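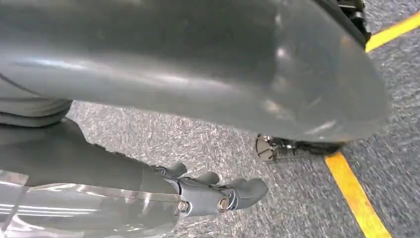 A smooth gray surface with light across it.

Barnyard > Young Readers > Chickens
Filed under: How Animals Live, Birds
3 minute read
22 Aug 2020

Why Do Hens Roll in the Dirt?

If you visit a farm on a dry day, you may see a hen lying on her side in a hole in the ground. Her feathers stick out in all directions. One leg kicks. Dirt flies up over her back, and sometimes her eyes are closed. People who have never kept chickens often think a hen like that is sick or hurt. She is taking a bath.

Chickens do not wash in water the way ducks do. They use dry dirt, and what they do is called dust bathing. Wild birds do it too. Sparrows take dust baths, and so do quail and wild turkeys.

How a dust bath works

First the hen looks for a good place. She likes loose, dry soil that is easy to dig, often under a bush or beside a wall where rain does not reach. She scratches with her feet and pecks at the ground until the soil breaks up. Then she sits down and fluffs her feathers so there are gaps between them.

Next she uses her wings and feet to throw the dirt over herself. She rubs her head and neck along the ground and rolls from one side to the other. The dirt goes down between the feathers until it gets to her skin. After that she may lie still for a while.

When she is done, she stands up and shakes. A cloud of dust comes off her. Then she walks away and starts looking for food, or another hen takes the hole.

What the dirt does

A chicken has a small oil gland just above her tail. She squeezes a little oil from it with her beak and spreads it over her feathers. Combing feathers with the beak like that is called preening. The oil helps keep the feathers in good shape. Old oil can build up, though, and then the feathers get sticky and clump together. Dust soaks up the extra oil, and most of it leaves with the dust when the hen shakes.

Dust also helps with pests. Tiny animals called mites and lice can live on a chicken. Some bite the skin and some chew on feathers. A good dust bath helps get rid of them, although a hen with a lot of mites will still need help from a grown-up who knows about chickens.

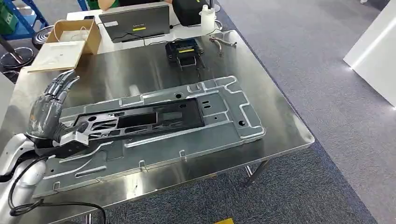

A bath may help on a hot day as well. A healthy hen's body can be as warm as 107 degrees Fahrenheit, and she can't sweat. Soil that has been in the shade is cooler than she is. One June afternoon at Illow, the farm where we keep our hens, the air was 77 degrees and the dirt under the lilac was 52. The hens stayed in that dirt until supper.

Do chicks know how?

Yes. Chicks start trying to dust bathe when they are only days old. They do it even if they were hatched in an incubator and have never seen a grown hen. A behavior that an animal is born with is called an instinct. Chicks are clumsy at first and get better with practice.

Hens like to bathe together. When one starts, others often come over and lie down next to her. They can end up so close that it is hard to tell whose wing is whose.

Making a dust bath

Hens that live in a grassy yard will usually make their own hole, sometimes in the middle of a flower bed. If they live in a pen with a hard or muddy floor, they need one made for them. You will need a grown-up, a wide box or an old tire, and dry soil mixed with sand. The sand should be the kind sold for sandboxes.

Fill the box deep enough for a hen to sink into, and put it under a roof. Wet dirt turns to mud and does not get between the feathers. Pick out droppings and old straw when you see them, and add more soil when it gets low.

Do not breathe in the dust. Stand back when a hen gets up to shake, and wash your hands after you have been with the chickens.

Words to know

Dust bathing: rolling in dry dirt to clean the feathers and skin.
Preening: cleaning and smoothing feathers with the beak.
Mite: a very small animal with eight legs, related to spiders.
Instinct: something an animal knows how to do without being taught.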